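Progress Report to the Okoth Fund
Teaching Household Tidying by Hand Demonstration, Rimorlow Project

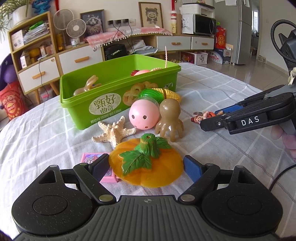 5/22/24

Dear friends at the Fund,

When we wrote to you last we had a plan, two pairs of hand-held grippers, and a good deal of optimism. I'm happy to say we still have all of those, and now we also have data, quite a lot of it, along with a better sense of which parts of our plan were sensible and which parts we wrote before any of us had spent an afternoon picking up toys one at a time. I'll try to take things in order, though I know from past reports that I wander, and I hope you'll forgive me for it again.

Where we stand on demonstrations

The grant asked us for 3000 usable demonstrations of household tidying by the end of August. As of this morning we have 2820, counted after review. I want to be clear on that last point, because in our first report we gave you a number that included everything we had recorded, and a fair share of those had to be thrown out later. The number above is only what passed both checks: a person watched it through, and the motion tracking held from start to finish. We're very pleased with it. The remaining 180 will go more slowly than the rest did, for reasons I'll come to, but we're comfortable with the date.

The tidying set is all done in real homes, as we promised. We went back and forth on this in the winter, as some of you will remember from our call, and there was a strong case for building a mock bedroom at the Plirnbridge workshop and doing everything there under steady light. I'm so glad we didn't! Homes have shelves full of papers, patterned sheets, a window that's bright in the morning and dull by four, furniture that doesn't leave much room for your elbows. All of that ends up in the recordings, and it's exactly what a policy will have to cope with later on.

The toy task

Most of our spring went into the toy task, so let me spend a little time on it. The person giving the demonstration works with a gripper in each hand, and the job is to get a spread of small toys off a bed and into an open box. We chose a bed on purpose. A tabletop is flat and firm and everything stays where you put it, whereas a mattress gives a little when you press on it, and a light toy will roll toward the dent you've just made. Our demonstrators grumbled about this for the first week and then, without being told, they all began coming in from a lower angle and closing more slowly. You can see that change very clearly in the logs, and we think it's one of the nicest things in the whole set.

The toys themselves are a mixed bunch. There's an orange see-through pumpkin with a green stem, a brown octopus that stands on its tentacles, a beige starfish, half a watermelon, a corn cob, a pink ball with holes in it, and so on. The box they go into in many of the sessions is a bright green plastic cookie box, which has become a sort of mascot for us. We like the see-through toys especially. They are hard for vision models, and we were told early on by our modeling partners at Novix that we'd be doing ourselves a favor to leave them out. We talked it over and kept them in. Children own see-through toys, and a tidying robot that can't pick them up isn't much help to a parent.

We also learned to leave things overlapping. In our earliest sessions the toys were laid out with polite gaps between them, and the model trained on those sessions did very well as long as we kept being polite. The moment one thing was tucked under another it would grab for both, or for neither. So the setup sheet now asks for at least one overlap in every layout, a flat card box partly under something round, for instance, and the demonstrator decides which to take first. We don't tell them the right answer. Some lift the top piece away, some slide the bottom one out, and we keep both kinds.

Two hands or one

You asked us last time whether the second gripper was earning its keep, and it was a fair question, as it doubles the tracking work. For large, easy objects the answer is no, and our demonstrators hardly use the second hand for those except to hold it out of the way. For small figures lying on their side, and for anything already crowded by its neighbors, it helps a great deal. One hand can steady or nudge while the other closes. We compared the same layouts done both ways over 12 sessions, and the two-handed ones had noticeably fewer dropped objects and fewer second tries. I'd like to keep both grippers for the rest of the grant, and I'd be glad to send over the session sheets if you'd care to look through them.

What has been hard

Tiredness, first of all. A gripper doesn't weigh very much when you pick it up, but it weighs a good deal more after an hour, and the motions get short and jerky toward the end of a long sitting. We had been running long sessions to save on travel. We now stop for a proper break, with tea, and the share of recordings we have to reject has dropped enough that we're further ahead at the end of the day than we were before. I wish I'd thought of it sooner.

The second trouble was cables. Early in the spring we had a run of sessions where the cable would catch on the bedding during a reach across the body, and the demonstrator would give it a small tug to free it. Those tugs were faithfully recorded, and for 2 weeks our test arm at Plirnbridge would make the same little tug in the middle of an empty reach, with no cable anywhere near it. It was funny the first few times. We've cleaned those recordings out, and everyone now checks the cable path before starting.

The third is simply access to homes. Families have been very kind to us, but a bedroom is a personal place, and we ask to borrow it for most of a day. Several families have moved their dates, and that's the main reason the last 180 will take longer than you might expect from our pace so far. We also want those to come from homes we haven't visited yet, so we aren't willing to make up the count by going back to the same rooms.

First results on the arm

I promised you I wouldn't oversell this part. The policy trained on the toy task now runs on the arm at Plirnbridge, and on toys it has seen before, on a firm surface, it does the job dependably and at a pace I'd call patient. On a soft surface it is slower, and it still tends to let go a bit too high above the box, so that light things bounce out. With toys it has never seen, the results go up and down in ways we don't fully understand yet. Round ones go well. Thin, upright things, like a stick poking up out of the box, tend to get knocked over by the incoming hand, and we're adding more layouts of that kind in the coming sessions.

We tried controlling the arm remotely as well, to gather corrections in the places where it goes wrong. It's slower than working with the hand-held grippers and takes more practice, but the corrections are worth a lot, because they start exactly where the trouble is. We would like to do more of it over the summer.

Money and the next few months

Spending is on plan overall. Travel came in a little under, equipment a little over, mostly from replacement fingertips, as the rubber wears smooth faster than we had allowed for. We'd like your permission to move the unspent travel money across to cover this. No new funds are being asked for.

Between now and the end of August we'll finish the remaining demonstrations, carry out the remote correction sessions on the soft surface problem, and write up the setup sheets in a form that other groups can pick up and use. The sheets have grown rather long, and I'm trimming them, though I'm told I may not be the best person for trimming.

If any of you would like to come and try a pair of grippers for yourselves, please do write and we'll find a day. It's the quickest way to understand what the work is like, and we'd love the company.

With warm thanks for your patience and support,

The Rimorlow project team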